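Renewal Season

The letter from my dental insurer arrived in February, which is when all my bad mail arrives. It said my premium was going up to $443 for the year and thanked me for being a valued member of the Niskanen family. I have never met the Niskanens. If they are having me over for dinner I would like to know what to bring.

I called the number. The hold music was the same pan flute piece they had last year, and I am sorry to report that I hummed along. After two songs I got a man who was very pleasant and had been given no power of any kind. He could tell me what I was paying. He could tell me what I used to pay. When I asked what had changed he said "the plan year," in the tone you'd use to tell a child about the tides.

What I get for my money is two cleanings and a discount on a crown, provided I have the foresight to crack the tooth after the waiting period. I asked about the waiting period. There's a new one if you switch plans, even if you switch to the cheaper plan, even if the cheaper plan is run by the same company from the same building.
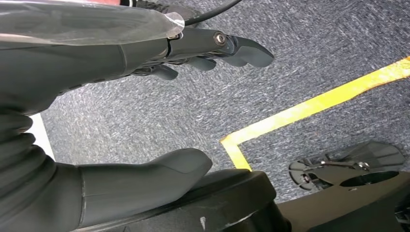
So I did what I always do and called my brother-in-law Josué Fagundes, who reads policies for pleasure. He dropped his own coverage 4 years ago and just pays the dentist. Last year it cost him $292, cash, and they gave him a toothbrush. They give me a toothbrush too, but I now see mine is considerably more expensive.

His wife would like it noted that he also grinds his teeth and is one bad night away from eating his words, with difficulty.

I have until the end of the month to decide. The form is on the fridge under a magnet shaped like a molar, a gift from the insurer, and I've filled in my name and the first line of the address. Meanwhile something on the lower left has started to twinge whenever I drink coffee, so I've been drinking it on the right.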